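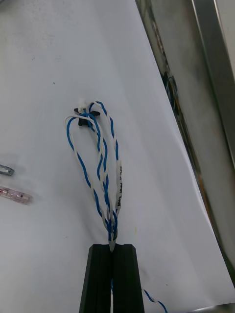 Cloner Harness Set – data card

Version 2, released 13/02/2025
Maintainer: Rosângela Nogueira
Robot cell: Duvetberg
Collection software: Duvel

Summary

The Cloner Harness Set is a collection of teleoperated episodes in which a two-arm robot picks, moves and places wire harnesses and small electronic parts. It was collected to train and test imitation policies on objects that bend. Each episode holds synchronized camera video, joint positions, gripper commands and a short text instruction.

The set has 1133 episodes in total. Of these, 957 are in the training split and the rest are held out. Version 1 had 427 episodes, all of which are kept in version 2 with their original episode numbers.

Why wire

Most of our earlier data was made with rigid parts. Policies trained on it did well with boxes and blocks and poorly with anything that changed shape after the grasp. A harness can be picked up by the connector, by the sleeve or by the middle of a strand, and each choice gives a different hanging shape and a different placing problem. Operators were told to vary the grasp point from one episode to the next and were not given a preferred one.

Task layout

Every episode starts from a layout drawn by the Duvel scheduler. The scheduler picks the parts, their starting containers and the goal container for each. The operator sets the parts by hand, confirms on screen, and the recording begins when the leader arms leave their rest position.

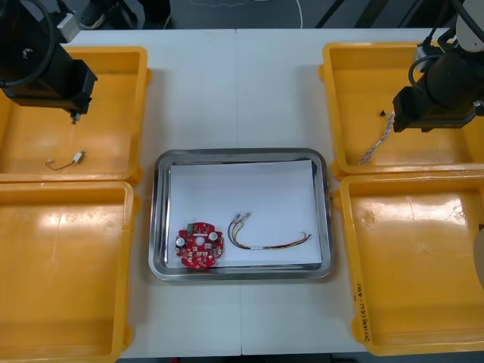
Containers are fixed in place for a whole session and are treated as part of the cell. Their positions are measured at the start of a session and stored in layout.json. The layout used for sorting has four open yellow bins, two on each side of a stainless steel tray, and the instruction text names a bin by its side and row ("upper left", "lower right"). The tray floor is lined with white paper. The masking script treats the paper and the bare metal as separate regions, so users who change the mask thresholds should check the strip of metal at the tray edge first. Bright reflections on the bin floors were left in the video as recorded.

Cameras

Each arm has a small camera at the wrist. A fixed camera covers the workspace. All streams are stored as separate video files and share one clock. The fixed camera is the reference for layout.json. Wrist views are not calibrated against each other, and the offset between camera and fingertips is given per arm in the calibration folder.

Episode contents

episode.json – instruction, operator code, session number, outcome
layout.json – containers, parts and starting positions
state.bin – joint positions and gripper opening for both arms
action.bin – commanded targets for both arms
video/ – left wrist, right wrist, fixed
notes.txt – present only when the operator wrote something

The instruction field is in plain English, one sentence, written by the operator after the episode. Spelling errors were corrected. Wording was not made uniform: the same part may be called a harness, a cable, a loom or "the wires". We recommend keeping this variety in training.

Outcome labels

done – all parts in the goal containers, arms back at rest
partial – at least one part placed, at least one not
dropped – a part left the gripper outside any container and was not picked up again
stopped – operator ended the episode early

A part hanging over a bin wall counts as placed if its heavier end is inside. This rule was applied by a second person looking at the last second of the fixed camera video. Where the reviewer and the operator did not agree, the reviewer's label is the one stored, and the operator's label is kept under outcome_raw.

Splits

The split is by session, never by episode. Episodes from one session share lighting, layout and operator, and a random split gives scores that are too high. The file splits.txt lists session numbers. Please do not redraw it for results that will be compared with ours.

Known problems

The left gripper opening in the early version 1 sessions reads slightly above zero when fully closed. The raw values were kept. Set zero_fix to true in the loader to correct them.

Some harnesses have handwritten labels or sleeves. A policy can learn to look for the label and ignore the wire. Minhas, our labeling tool, marks parts with visible text under the tag has_text, which makes it possible to test with and without them.

Thin wires are hard to see in the fixed view once they lie over a dark part. Segmentation masks for these stretches were drawn from the wrist video and are less exact – treat them as hints.

Two-arm handovers are rare. Operators usually moved a part with the nearer arm and regrasped it in the tray when it had to cross sides.

Loading

python -m cloner.load --root ./harness_set --split train

Add --video fixed to skip the wrist streams. Without a video flag, the loader reads all three and needs a good deal of memory.

Uses we do not support

The set does not cover plugging in, crimping or cutting. Parts were not powered at any time during collection, and nothing in the data should be used to judge whether a harness is wired correctly.

Changes

Version 2: new sessions added, outcome review extended to version 1 episodes, operator names replaced with codes.
Version 1: first release.

Errors in labels can be reported through the tracker. Give the episode number and, if the problem is in the video, the stream and time.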